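Ticket: Roller blind on left window will not go fully down, meeting room, second floor
Opened by: Abenezer Adugna
Category: Building / windows and blinds
Priority: changed from Low to Normal
Status: Waiting for part

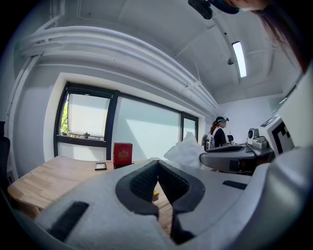 Hello, I am opening this ticket again because the old one was closed in May with the note "works as expected" and the problem is still with us. The blind on the left pane goes down most of the way and then stops. A strip stays open at the bottom. In the afternoon the sun comes through this strip and falls directly on the table, and the people who sit on that side must move their chairs or hold a paper in front of their eyes.

Type of blind: Drunar, manual, with side chain. I do not know the model number. The label inside the bracket is too faded to read.

What I already tried before writing:

I pulled the chain slowly and then quickly. Same result, it stops at the same height.
I rolled the blind completely up and let it down again. Same.
I moved the things on the window ledge to one side, to be sure the bottom bar does not sit on them. It does not touch them.
I looked if the fabric goes straight. It is a little bit to the left when it is up, and when it is down I can not see a difference.

I did not use force. The last time somebody used force on a chain in this building, we waited a long time for a new one.

Please tell me if I can fix this myself or if a technician must come.

Abenezer Adugna

Reply from Prokus Facility Desk, 10:40

Hello Abenezer, thank you for the details. Two questions. Is there a small plastic bead or connector on the chain, and where is it when the blind stops? And does the chain feel hard at the end, or does it turn without moving the fabric?

Reply from Abenezer Adugna, 11:25

There are two plastic pieces on the chain. One is the connector that joins the ends. The other is a small round stopper, I did not notice it before. When the blind stops, the round one is up against the housing and the chain feels hard. So I think the stopper is in the wrong position, but I did not want to open it without asking.

Reply from Prokus Facility Desk, 11:50

Yes, this is the lower limit. It can be opened with a flat screwdriver. Please do this:

1. Pull the blind down until it stops.
2. Open the stopper and take it off the chain.
3. Continue with the chain until the bottom bar is just above the ledge.
4. Close the stopper on the chain again, directly under the housing.

Do not go further down than the ledge. If the tube turns past the end of the fabric, it can roll up in the wrong direction.

Reply from Abenezer Adugna, 14:05

I did steps 1 to 3. The stopper came off easily. After this the blind went down 30 mm more and then it stopped again, this time without any stopper. The chain is not hard now. It slips, with a clicking noise, and the fabric does not move. When I pull in the up direction there is no clicking and the blind goes up normally.

I put the stopper back in the new position, so at least the strip is smaller than it was. I cleaned the chain with a dry cloth too, but the clicking is the same.

One more thing for the technician – the bottom bar on this blind feels very light in the hand. Maybe it lost its weight at some time, I can not say.

Internal note, Prokus Facility Desk

Clicking only in the down direction, upper movement normal. Most likely the clutch on the chain side is worn. Check also the weight in the bottom bar. Part is not in our store. Asked Onuoha for the clutch and a new end cap. They have a minimum order of 300 for the cap alone, so we order the complete side set.

Reply from Prokus Facility Desk, 15:30

Hello Abenezer, the technician should change the clutch. You can use the blind in the meantime, but please stop pulling when you hear the clicking. The access to the window must be free on the day of the visit. The table can stay where it is if there is space for a small ladder between the table and the wall. We will also need the ledge empty.

Reply from Abenezer Adugna, 15:55

Thank you. I will measure the space and write it here. The table is heavy, and if it must be moved I need to ask a second person.

I will clear the ledge and also what is on the table, the red box and the plastic sheet, so nothing falls or gets dust on it. Please do not let the technician move the red box if I am not in the room.

Is it possible to look at the blinds in the Umovitz room during the same visit? They are the same make and one of them is slow. If this needs a separate ticket, I will open one.

Reply from Prokus Facility Desk, 16:20

Separate ticket please, and write the number of this one in it. Then both go on the same visit.

Status set to Waiting for part.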